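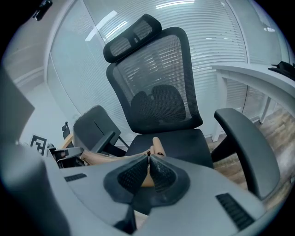
Light grey and black, up close.

July 11, 2026

So I finally finished The Salt Road to Tuvmont, all 506 pages of it, and I have been wandering around the house for two days not wanting to start anything else. You know that feeling? I tried a crime novel last night and put it down after one chapter because there weren't any talking herons in it.

I should back up. Last December I signed up for a fairy tale reading challenge (20 retellings in a year, any language as long as you can read it, picture books allowed but only three of them) and I have been plodding along ever since. This was number eleven. A few of you told me in the comments to skip ahead to it and I didn't listen, because I like to do my list in order. I was wrong and you were right. Enjoy it!

The book is a retelling of the one where the girl has to stay silent and sew shirts for her enchanted brothers. Usually they're swans, sometimes ravens. In this version they're herons, and there are three of them, which I think is a smart change. I've read the old tale in two or three collections and I could never keep the brothers straight, they're just a flock with one sad wing at the end. With three you get to know them. The eldest is pompous, the middle one is frightened of water (a heron! frightened of water!) and the youngest is the one who will break your heart around the halfway mark.

Our heroine is called Cika and she's a salt carter's daughter from a town called Brinuvier, up in the hills where it never really stops raining. She isn't a princess and she doesn't become one, thank goodness. What she does have is a very bad temper, so the vow of silence is a proper punishment for her. There's a scene at a toll gate where a man is cheating her over the weight of her load and she knows it and he knows it and she can't say a single word. I was sitting on the train with my teeth clenched. I missed my stop, too, and had to walk back past the hardware store in the drizzle, which at least suited the book.

Now for the grumbles. The first 20 pages are a family history and I nearly gave up. Who married whom, who sold the good mule, which uncle quarrelled with which neighbour over a well. Some of it matters later (the well does, the mule doesn't) but it's a lot to ask of a reader who hasn't met anybody yet. If you get stuck, skim until Cika leaves home and then flip back once you care about her.

I also wasn't sold on the romance. Corrigan is the king figure, except he's not a king, he's a sort of harbour official, and he falls for her while she's mute and covered in nettle rash. That's straight from the original, fine, but the original always bothered me there and I was hoping a modern writer would poke at it a bit harder. How does he know he likes her if she's never spoken to him? There is one conversation near the end, once she's got her voice back, where she is really quite rude to him and he's delighted. I wanted about four more of those and fewer moonlit glances over the fish crates.

The ending I won't spoil. I'll only say that the sleeve gets left unfinished, as it must, and I didn't guess which brother would be wearing that shirt. I cried in the kitchen and burned the onions.

Would I read it again? Yes, maybe in winter, with the family tree copied out on a bookmark. I'd give it to a teenager who likes long books, and to any grown-up who has ever had to bite their tongue at work.

Next on the list is a Bluebeard set on a sheep station, which I've had on hold at the library forever. If anybody's read it, tell me whether it's too gory for bedtime. I have a low threshold.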